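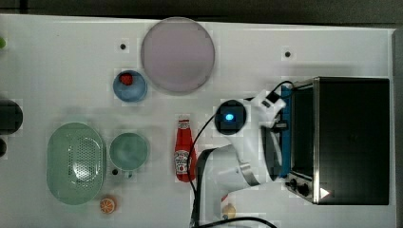 What is the difference between a colander and a strainer?
A colander is a rigid bowl with holes or slots cut through its wall, used to drain water from solid food. A strainer holds back finer particles with a woven wire mesh.

Home Index A–Z Kitchenware Tableware Small Appliances

Colander
By Setareh Karimi
2024-03-23

A colander is a perforated vessel used for draining cooked pasta, rinsing produce and separating curds. It is made of plastic, enameled steel, stainless steel or aluminum. The holes may cover the whole wall or, as in many oval models, only the center, leaving a smooth rim for gripping.

Hole size determines use. Openings of 3 mm retain rice poorly but drain pasta quickly. Smaller openings suit berries and lentils — at the cost of slower flow.

Plastic colanders soften near heat and should be kept clear of a toaster oven while it is in use. Most are stored nested with mixing bowls, the largest at the bottom. The Gradholm pattern, an oval type made by Fallahi, has 448 holes in its base and weighs 131 g.

Starch film is removed with warm water and a soft brush. Dried residue in the holes can be loosened by soaking.

See also: Mixing bowl; Salad spinner; Sieve

Contact the editors | © Skirness Household Reference | Back to top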